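Panya Ruangrit
August 22, 2024

OK, a few of you asked how it's going since Nistton started automating the returns floor, so this is going to be a thread. Get a coffee.
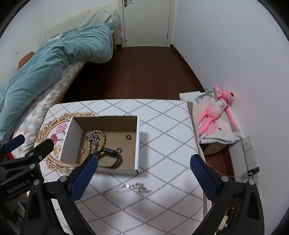

1/ For anyone new: I sort jewelry and small accessories that people send back. Bracelets, rings, chains, fitness bands, all the fiddly stuff. I've been doing it for six years and my thumbs know things my brain doesn't.

2/ The new system is called Bokeo. Right now it takes the easy end of the job, which is anything boxed and flat (watch cases, earring cards, that kind of thing). It cleared 3,468 of those last month and I did not miss a single one of them!

3/ What it doesn't get yet is chains. A chain is a different shape every time you put it down. You pick up one end and the other end has opinions. So chains still come to us, plus beads, plus anything that has tangled itself up with anything else.

4/ Which means my day is weirdly harder now? Before, I'd get a knot, then ten easy ones, then a knot. The easy ones were my rest. Now it's knots all the way to lunch and my eyes are done by two.

5/ I brought this up and, credit where due, Chathurika Ranasinghe (our shift lead) got us a change. We swap off the tangle bench every 2 hours and go do exception checks on the screen. She had to fight for it because the first plan had the same people on tangles all day.

6/ Exception checks = Bokeo flags something it isn't sure of and one of us says yes, no, or send it over. We had 273 flags in the first week. A lot of them were shiny things. Shiny is hard, apparently. I sympathize.

7/ Pay, because somebody always asks. The screen work is a grade up, so we get the higher rate for those hours only. I think it should be the whole shift. I've said so, in writing, and I'm waiting on an answer.

8/ Jobs: no layoffs on our floor so far. Two people left over the summer and they weren't replaced, so make of that what you will. My cousin is at Leblanc and they did it the other way, moved everyone to packing first and then trained them back. She liked packing, so she stayed there.

9/ The part I didn't expect to enjoy is being asked stuff. The engineers come down and want to know how I decide where to grab a bracelet first. I'd never put it into words before! (Clasp, if I can find it. If not, the heaviest bit.)

10/ Anyway, training on the next version starts next week and I'm signed up. If you work returns somewhere and you've already been through this, tell me how your rotation works, I want to bring some ideas to Chathurika.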